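# Abrasive wear in steel bins and chutes: speaker notes

Slide 1. Title and one picture. Let it sit while people find seats. 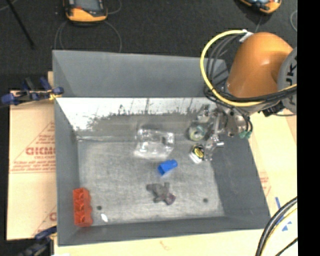 Scuffed floor and sloping walls of a gray bin.

Slide 2. Scope. Sliding wear only. Impact wear gets one line at the end. Corrosion is out, except where it speeds up metal loss under damp fines.

Slide 3. Mechanisms. Two-body: a hard particle fixed in the load cuts a groove. Three-body: a free particle rolls between load and plate. Grooves line up with the flow in the first case. In the second the surface goes dull and pitted, with no clear direction. Pass the two sample plates around here.

Slide 4. Archard equation. Volume lost = K × load × distance / hardness. Say that K is measured, never looked up. Load and distance are easy to estimate for a chute. They are harder for a bin, where material stalls in the corners.

Slide 5. Cekau site. Feed chute, mild steel, lined after the second hole. Logged 3,000 operating hours before the first reading below limit. Loss greatest just under the lip. Question to expect: was the lip angle changed? Answer: no, only the liner.

Slide 6. Plodar site. Same grade of steel, finer product, nearly 680 hours between readings. Too long. Recommend readings at fixed points, marked with a center punch on the outside face.

Slide 7. Gauge method. Ultrasonic, 5 readings per point, drop high and low, average the rest. Clean off paint. Couplant on every reading. Zero the gauge on the step block before and after.

Slide 8. Liner choice. Quenched plate, chromium carbide overlay, ceramic tile. Overlay cracks are normal; lifted edges are not. Skip the cost table if past the half hour.

Slide 9. Impact wear, one line. Then the Gremum drawings, then questions.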